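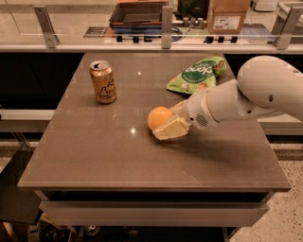
Aluminum is a light, silvery metal. It does not rust the way iron does, and it can be melted and shaped again many times.

## Where it comes from

Aluminum starts as a reddish rock called bauxite. Factories treat the rock to get a white powder, aluminum oxide. A strong electric current then pulls the oxygen out of the powder and leaves the metal. This step uses a great deal of electricity.

## What happens to an old can

Trucks take cans to a sorting center. A magnet lifts out the steel cans. Aluminum does not stick to a magnet – it stays on the belt and is sorted by other machines.

The cans are shredded, and hot air removes the paint. The pieces go into a furnace. Aluminum melts at over 1,200 degrees Fahrenheit. The liquid metal is poured into blocks, and heavy rollers press the blocks into thin sheets for new cans.

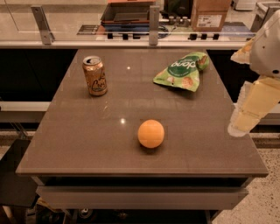 *A drink can is aluminum. Chip and snack bags go in a different bin in most towns.*

## Counting cans

Oda School in Larnimby kept a tally. Pupils collected 456 cans in January and 1,792 in the whole school year. The cans went to the Tendico sorting center.

## Words to know

**Ore:** rock that contains a useful metal.

**Furnace:** a very hot oven for melting things.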